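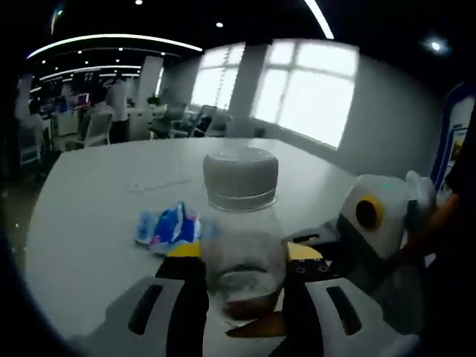
Stomeo Unit — building and stores walkround, checklist with comments

Last updated: 14 July 2020

First full one after the long shut. Covers ground floor, mezzanine stores, kitchen, both toilets, back yard. Previous sheet was March, comments from that carried over where still open. Marked OK / Action / Not checked.

FIRE EXITS AND ROUTES

Front door, push bar — OK. Stiff but opens first go.

Rear door to yard — Action. Opens but drags on the mat. Mat to come up or be trimmed. Also somebody's bike against the outside of it, moved, note left on the saddle.

Main aisle clear to 800 mm all the way along — Action. Fine until the end bay, then pinched by flat packed cartons leaning on the racking. Same as last time. Cartons to go in the cage.

Mezzanine stairs — OK. Nosings good, handrail tight. One bulb gone on the landing, see lighting.

Exit signs — OK, all present, all right way up. The one over the kitchen door has been painted round rather neatly but is readable.

Assembly point sign in yard — Action. Faded. Can hardly make out the arrow.

FIRE EQUIPMENT

Extinguishers on brackets, pins and tags in — Action. Tag 557 by the loading door shows low on the gauge. Kandasamy to swap it, rung this morning, no slot given yet. Spare foam one from the office moved there meanwhile. Everything else in the green.

Fire blanket, kitchen — OK. Box was behind the toaster, now on its hook.

Alarm panel — OK, no faults showing. Call point by reception tested with the key, sounders heard upstairs and in the yard. Could not hear it much in the end toilet with the fan on. Ask Dastatar if that wants another sounder when they do the service.

Log book — Action. Weekly tests not filled in for the shut period. Don't back-fill it, just rule a line and write "building closed".

LIGHTING AND ELECTRICS

Emergency lights, short test — 4 failed, all on mezzanine. Probably batteries, they are the old type. Quote wanted from Dastatar at same visit.

Landing bulb — Action, as above.

Portable appliances, visual only — Action. Fan heater in the office has a taped flex. Taken out of use, plug cut off. Please dont bring another one in from home.

Extension leads — OK mostly. One plugged into another under the packing desk, seperated while I was there.

Distribution board cupboard — Action. Mop and bucket in it again. Comment from March was the same, word for word.

RACKING AND STORES

Load notices on bays — Action. Missing on the two bays nearest the window. Canico supplied the racking so Canico should have replacements, email sent with the bay reference 267.

Uprights, visual — OK apart from one scrape, paint only, no dent. Circled in marker so we can tell if it gets worse.

Beam clips — OK. All in.

Step stool and kick stool — OK. Ladder — Not checked, it was out on loan next door. Needs looking at before anyone here goes up it.

Heavy stuff low down — Action. Boxes of copier paper on the top level. Why. To come down to waist height.

KITCHEN AND WATER

Fridge temp — OK. Contents less OK, anything left from before the shut has been binned, incl. two lunch boxes. Sorry.

Taps and the little used shower run through — done, and wiped down. Shower head off for descaling, sitting in the sink in the cleaners cupboard, leave it there.

Water heater over sink — OK, runs hot, scald notice up. Small drip from the vent pipe, seems normal when it is heating but keep an eye.

Drinking water — Action. Cooler still off and tagged, supplier has not been to sanitise it. Mains tap in kitchen is fine to drink from. Bottled for anyone who would rather, kept indoors away from the window and the bleach. 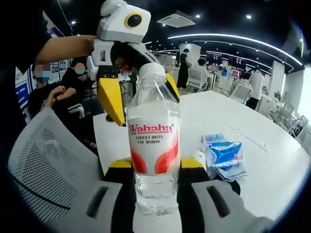 Can we turn the cooler back on ourselves once it has been plugged in and flushed through?

Leave it off until the supplier has cleaned it and signed the tag, flushing on its own is not enough after this long standing.

Kettle — OK. Furred up. Microwave — OK, door seal good, wants a wipe.

FIRST AID AND WELFARE

First aid box, ground floor — Action. Plasters low, eye wash out of date. Order both. Gloves plenty.

First aid box, mezzanine — OK, sealed.

Accident book — OK, there, with a pen that works.

Soap and towels — OK in both toilets. Hand gel at front door empty, refilled from the big bottle.

Ventilation — Action. Window over the packing desk painted shut. Needs running round with a knife, gently, the frame is soft at the bottom corner.

YARD

Surface — Action. Pothole by the gate has got bigger, cone on it. Landlord's job, reported, will chase.

Bins — OK, lids shut, not against the wall. Pallets — Action, stacked too high and too near the back door. Half to go this week.

Gate lock — OK but wants oil.

Outside light — Not checked, too bright out. Whoever locks up next, please look and write it in.

OPEN ITEMS, WHO

Extinguisher 557 — Kandasamy
Emergency lights, toilet sounder — Dastatar
Load notices — Canico
Pothole — landlord
Cartons, paper, pallets, mop bucket — us, before the next walkround
Cooler — supplier, waiting on a date
Ladder — whoever gets it back first, tell the office

If you fix something off this list, initial the copy on the kitchen noticeboard, not the one in the office, that one gets filed.

Contact: Stomeo Unit office | © Stomeo 2020 | Back to top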